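Section 3: Sorting, Loading and Running a Wash
Sindberg toy washing cabinet, operator guide
Revised 31 May 2025

This section covers the daily use of the cabinet from sorting soiled toys to putting clean ones back on the shelf. Installation, water supply and drain connection are covered in Section 2. Read the cautions before the first wash.

3.1 Items suitable for washing

The cabinet is intended for rigid, unpainted or color-through plastic toys with no batteries, cloth or paper parts. Blocks, stacking cups, play food and boards with recessed holes are typical loads.
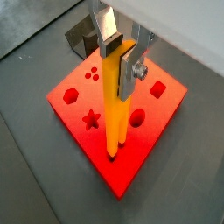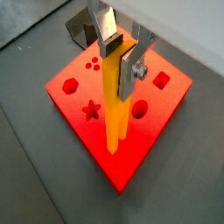
Shape-sorter board with its holes facing up.

Do not load any of the following:

- Toys with batteries, speakers or lights, even if the battery door is sealed
- Wood, cork, cardboard, felt or plush
- Items with peeling labels or loose decals
- Bath toys with a squeeze hole (water stays inside)
- Anything marked by its maker as surface wipe only

If a toy has no care marking, treat it as surface wipe only until the maker confirms otherwise.

3.2 Sorting

1. Empty the soiled-toy bin onto a clear, washable surface.
2. Remove cracked or chipped items. Discard them or place them in the repair tray. Do not wash them first.
3. Knock out sand, crumbs and dried clay over a trash can. Use the short brush for holes and grooves.
4. Rinse off paint and glue by hand in warm water. Dried glue softens in the cabinet and can move to other toys in the load.
5. Separate small parts from large parts. Any part that fits through the rack mesh goes in the lidded basket.
6. Keep sets together. If a set is split between the basket and a rack, write the set name on the load card.

Note: Sets that lose a part in the wash are usually found incomplete days later. Check the filter tray (3.6) before reporting a missing part.

3.3 Loading the racks

The cabinet has 3 racks. The lower rack takes the heaviest items. The upper rack is closest to the warm air outlet and should be kept for thin or light items that dry quickly.

1. Slide the lower rack out until it meets the stop.
2. Stand flat boards on edge in the rack slots, with open holes facing the spray arm. A board laid flat with its recesses up will hold water through the drying stage.
3. Place cups, bowls and hollow blocks with the opening down.
4. Leave a gap between items. Items that touch will show water marks along the line of contact.
5. Close the lid of the small-parts basket and turn the latch to the horizontal position. Place the basket in the middle rack only.
6. Spin the spray arm by hand. It must complete a full turn without touching any item.
7. Push each rack in until it clicks.

CAUTION: Do not stack items above the rack rim. The spray arm can strike them and break.

CAUTION: Do not use the upper rack for the small-parts basket. The basket blocks the air outlet and the cabinet will stop with fault code E8.

3.4 Detergent

Use Nutsugah low-foam powder or an equal low-foam product labeled for dishes. Hand dish soap must not be used, including in small amounts.

1. Open the dispenser drawer.
2. Fill the left cup to the line with powder.
3. Leave the right cup empty unless the rinse light is on. If it is on, fill the right cup with liquid rinse aid.
4. Wipe spilled powder from the drawer edges and close the drawer fully.

Note: Powder left on the drawer edges hardens and prevents the drawer from sealing. This is the usual cause of water on the floor below the door.

3.5 Running a cycle

1. Close the door and lift the handle to lock it. The lock light comes on.
2. Select a program:
 Program A: normal soil, mixed plastics
 Program B: heavy soil, thick plastics only
 Program C: rinse and dry, no detergent
3. Press START. The display shows the time remaining.
4. Do not open the door while the lock light is on.
5. When the cycle ends, wait for the second tone before lifting the handle. The second tone sounds when the drying fan has stopped.

Program A runs for 52 minutes including drying. Program B takes longer, and the time varies with the temperature of the incoming water.

WARNING: Steam may leave the cabinet when the door is opened early. Keep children out of the wash area during a cycle and while racks are being unloaded.

To cancel a cycle, hold STOP until the display shows END. The cabinet drains before the door unlocks. Run Program C before removing the load, as detergent may still be on the toys.

3.6 Unloading and checking

1. Unload the lower rack first. Water from upper items can drip onto those below.
2. Turn each board over and tap it against the palm. If water comes out of the recesses, dry them with a lint-free cloth or leave the board on edge in open air.
3. Match loose parts to their sets using the load card.
4. Lift out the filter tray, remove any parts or debris, and rinse the tray under the tap.
5. Place the tray back with the arrow facing the rear wall. The cabinet will not start without it.
6. Leave the door ajar between loads.

Store toys only when fully dry. Closed tubs trap moisture and will cause odor. The Skondach open-sided shelf bins listed in Section 7 are suitable for storage directly after unloading.

3.7 Faults during daily use

E3: Drain blocked. Clean the filter tray and check the drain hose for kinks.
E8: Air outlet blocked. Move the item or basket in front of the outlet and press START.
Drawer light flashing: Drawer not closed, or powder on the seal.
Toys feel sticky: Too much powder. Run Program C and fill to the line on the next load.
White film on dark plastics: Hard water. Fill the rinse aid cup and see Section 5 for the softener setting.

If a fault returns after the step above, switch off the cabinet at the wall and contact the Graridby service desk, attention Chantelle Sithole. Have the serial number ready. It is on the plate inside the door, on the hinge side. Service visits for the yearly descale are booked in November.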